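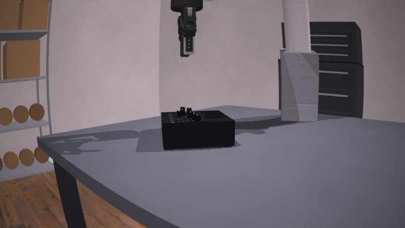 **Figure 3.** Rendered view of a low, wide black appliance with knobs on its top surface, on a gray table.

### 4. Placement of controls and reported use

Section 3 dealt with how often households in the Clurgate survey cooked at home. We now turn to where the controls of their cooking appliances were located and whether this had any bearing on how people used them. Controls were coded as front-mounted, top-mounted (the general arrangement in Figure 3), or side-mounted. Touch panels were coded by position in the same way as knobs and were given a separate flag.

Of the 2929 households that returned the long form, almost 700 left the question on control position blank or gave an answer that could not be coded. These households were kept in the sample for the earlier sections but are left out here. They were more often renters, and they more often reported that the appliance had come with the home. Lacson and Tiongson found the same pattern of missing answers in their pilot study and suggested that people who did not choose an appliance are less likely to describe it in detail. We did not test that explanation.

#### 4.1 Wiping and cleaning

Respondents with top-mounted controls said they cleaned around the controls less often than those with front-mounted controls. The difference held when we compared only households of the same size. In the open comments, the usual complaint was that food collected at the base of the knobs and that the knobs had to be pulled off to get at it. Several people said they had stopped doing this after a knob came back loose. Front-mounted controls drew a different complaint, mainly that they were turned by accident when someone leaned against the counter. Parents of young children raised this more than other groups did.

Side-mounted controls were too few for a separate analysis and are reported only in the appendix.

#### 4.2 Reaching across a hot surface

The long form asked whether the respondent had reached over a burner or hot plate to change a setting in the past week. Answers depended on the depth of the counter as well as on the position of the controls. On shallow counters, placement made little difference. On deep counters, people with controls toward the back reported reaching over far more often, and older respondents said they sometimes switched the appliance off at the wall instead.

Marinescu has argued that questions of this type undercount the behavior, as people do not notice a movement they make every day. The diary entries collected in Rønning give his view some support. Diary keepers there recorded more reaching than they had reported on the form, although the diary group was small and had agreed to a second round of questions.

#### 4.3 Labels

Worn labels were mentioned in the comments by users of all control types. Most of these respondents said they knew the settings by feel and had no trouble until a guest or a relative used the kitchen. The form did not ask about labels directly. A question on this was added in December, after the main round had closed, and the answers will be reported separately.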